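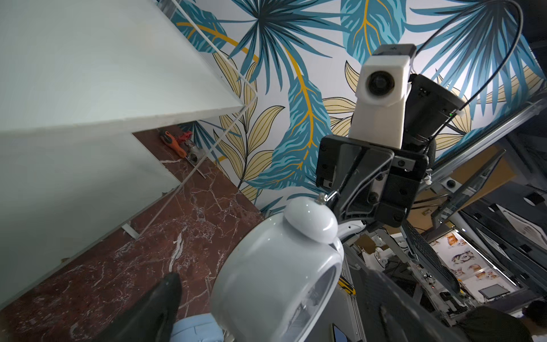
From: Harpreet Desjardins
Subject: Re: chores, are we there yet?
October 2020

Azucena Hinojosa wrote:
> Esko says the Patov arms will be sorting a repair bench
> within 12 months. I say he has never watched one try to
> put down an alarm clock. Who is right?

Closer to you, Azucena, but it depends on the chore.

We have been running two arms at Akholm since May. The log stands at 3,946 attempts. Picking up one known thing from a known spot is fine now. I would let it do that all day. An alarm clock with a round glossy body and a bell on top is harder. The fingers have to close on a curve, and if they close a little high they push on the bell.

Small flat parts are worse. A thin metal strip lying on a marble top gives the fingers nothing to get under. A person slides it to the edge with one finger and doesn't think about it. Our arm can be told to do that, but then it has to know where the edge is. A screwdriver is easy to lift and hard to hand over the right way around.

So for shop work — same part, same tray — yes, today. For clearing a shelf at home, no. I would not buy one for my mother.

Evaristo, do you still have the Flurow finger pads? I'd like to try the softer pair on the clock.

Harpreet

2 comments

Citlali Salinas: We gave up on flat parts at Tanabe and put everything in shallow trays with a foam bottom. Works, but somebody has to fill the trays.

Esko Harju: I said sorting, I did not say handing over. I stand by 12 months.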